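Shape blocks

Shape blocks are small solid pieces, each made in the form of one simple figure. They are used in play and early teaching, for sorting, matching and naming. Common forms are the cube, the triangular prism and the hexagonal prism, and many sets add a figure which children know from daily life, such as a heart.

The oldest blocks of this kind were cut from wood. Plastic ones became common later, as they are light and easy to wash. Color usually does not follow the form: two blocks of different shape may have the same color, so a child must look at the outline and cannot choose by color alone.
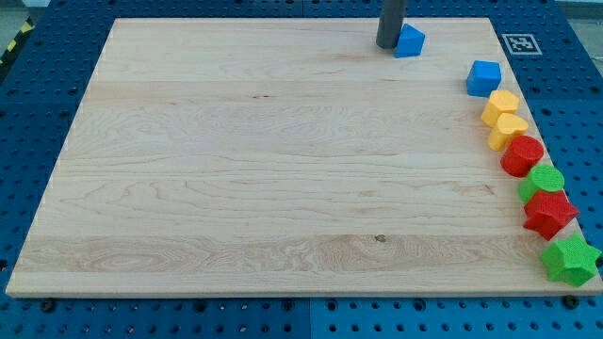
Shape blocks on a light-colored wooden board, among them a blue cube, a blue triangular prism and a yellow heart.

Blocks are often used together with a flat board. It gives a level surface, and the pieces can be kept along one side while a single piece is moved. A board of pale wood is liked in many classrooms - strong colors are easy to see on it. Boards glued from several strips show small differences of tone between the strips.

In the Karkeck sorting game the player receives 8 blocks and puts them in a row by the number of corners seen from the top. The round pieces go first. A longer version has 3 turns, and in the last one the player works with closed eyes and knows the shapes only by touch.

See also: Building block, Pattern block, Shape sorter

Contact Ivari Encyclopedia | Copyright Ivari | Back to top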